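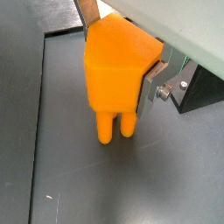 Orange two-legger, chunky top, rounded legs. Matte all over, catches the light on the top face.

Callamville Print Table – gallery, July

Quick page, will tidy it up later. Bits and pieces off the printers this winter, mostly for Lerkimeo (the board game, rules are on the other page, still a mess). Each one gets a line or two. If you want a file, ask at the table or use the form. Colours are whatever was on the spool.

THE ORANGE ONE
Flat faces up top, ridge running round the body, two legs underneath. Some people see a little squat bloke, some see a plug. Both fine. In Lerkimeo it's a Walker and goes on the board standing up.

Legs are smooth and rounded at the tips. We tried square feet on an early version and they chipped at the corners, so round it is.

Printed body down, legs up. Don't do it the other way, you'll be picking supports out of the gap between the legs for an hour with a dental pick. Ask me how I know.

Print time 124 minutes on the slow profile. Faster profile works but the top face goes stripey and the top face is the whole point.

ORANGE, AGAIN
Same spool used for a batch of the Lids and half the Hooks. Markitz brand, the cheap one, comes in a bag with no box. Bit brittle if it's been sitting out. We keep it in a cereal tub with a sachet in the bottom and change the sachet when somebody remembers.

Bright enough to find under a couch. Main reason we went back for more.

WALKERS, OTHER COLOURS
Grey: came out nicely, dull though. Goes missing on a grey table.
White: shows every fingerprint. Kids had it filthy by lunch.
Dark blue: good. Hard to see the ridge unless the light is low and off to one side.
Glitter green: never again. Clogged the nozzle twice, and the faces lose their edges with all that sparkle going on. One family loves them so they've got the lot.

THE LIDS
Flat caps that sit on a Walker when it's "asleep" in the game. Bit loose on the first run, bit tight on the second, third run is the one in the box. If you've got one from the first run just wrap a bit of tape inside and carry on.

Some of you have been using them as bottle tops for paint. Fine, but wash them before they go back in with the game please.

THE HOOKS
Not for the game. Coat hooks for the hallway at the Zürcher hall, screw through the middle, one screw each. Ours have held up a wet raincoat and a school bag together. Would not trust them with a wetsuit.

Print them flat on there side so the layers run the right way. Printed standing up they snap, and they snap with your good coat on.

Orange and grey alternating along the board looks pretty smart. The person who said it would look like a hardware shop has since asked for a set.

BOARD EDGES
Long strips that clip round the Lerkimeo board so the Walkers don't slide off when the table gets bumped. They warp. We know. Brim on, door shut, window shut, and let the bed cool right down before you pull them up. Pulling warm is what gives you the banana shape.

If you get a banana anyway: hot water, not boiling, press it flat under a chopping board. Usually good enough.

Corner pieces are a seperate file. Left and right are different, check before you print a whole set of lefts.

DICE TRAY
Six sided, low wall, felt glued in the bottom. Noisy without the felt. Felt is offcuts from the craft cupboard so you get whatever colour comes out first. Current one is maroon and looks a bit like a pub.

Glue: use the thick craft stuff. The runny stuff soaks through and goes shiny.

SANDING
Had a few questions on finish. For most bits we don't. Walkers get nothing except a scrape along the bottom of the legs if there's a blob.

If you want them slick, start coarse and finish on 800 wet. Go gently on the ridge, it's crisp off the printer and it's the first thing to go soft under paper. Sanding also takes the colour down to a chalky look on orange. A wipe with a drop of oil brings it back, mostly.

Outside or in the laundry for sanding please. Dust was all through the tea things last month.

PAINTING
Spray primer, then anything. Orange shows through thin white so either do two coats of primer or start with a grey print. Kids have been using felt markers straight on the plastic and they look great for a week, then it all ends up on your hands.

Painted faces on the flat top: very popular. Eyes, mostly. One has a moustache.

RING STAND
Little cone on a plate. Quick print, good first one for anybody who hasn't used the machine. Over 13 have gone home with people so there's one on half the kitchen sills in Callamville by now.

Same cone works for drying a baby bottle teat. Not tested for that, use your head about food and plastic.

DOOR WEDGE
Boring. Works. Print it solid or it squashes. The ribbed bottom version grips lino, the plain one only grips carpet.

DUDS BOX
Blue tub under the bench. Walkers with one leg, Lids that came out as spaghetti, the first Dice Tray with the hole in it. Help yourself for painting practice or glue tests. One-leggers are getting used as chess pawns by somebody, and good on them.

Please don't put good prints in the duds box for safe keeping. Lost a full set of corners that way.

STORING THE SET
Walkers go in the long tin, legs down, egg carton underneath. They don't roll but they do tip over and rattle. Lids in the zip bag. Board edges flat on the bottom, never on their ends (see banana).

Tin lives on shelf two, next to the spare nozzles. If you borrow it overnight write it in the book. Doesn't need to be neat.

FILES
Lerkimeo Walker, current version: on the shared drive, file 1206. Ignore the older ones, the gap between the legs is too narrow on those and they print fused together.
Lids: third run only.
Hooks: one size. A bigger one is coming once the hallway is finished.
Board edges and corners: still being fiddled with.

Scale the Walker down if you like, but the legs get thin fast and then you're back to one-leggers. Scaling up is fine. Somebody did one as a doorstop and it took most of a day. Looks terrific by the front step.

COMING UP
Walkers in clear, if the Markitz order turns up. A second style of Walker with a taller body, same legs. Better tray. Maybe a lid for the cereal tub, the old one's cracked.

Also want a go at two colours in one print, body orange and legs white. Swapping the spool part way through is easy enough if you're standing there, annoying if you've wandered off for a cuppa.

USING THE TABLE
Open from 10 am, pack up at 2 pm. Start nothing long after midday. Bring your file on a stick, the wifi in the hall drops out. Gold coin in the jar covers plastic for anything small, have a chat first for anything big.

Scraper goes back on its hook. Snips too.

More to go up when I get a minute. If I've got a colour or a size wrong sing out and I'll fix it.

Back to Print Table home | Lerkimeo rules | Zürcher hall bookings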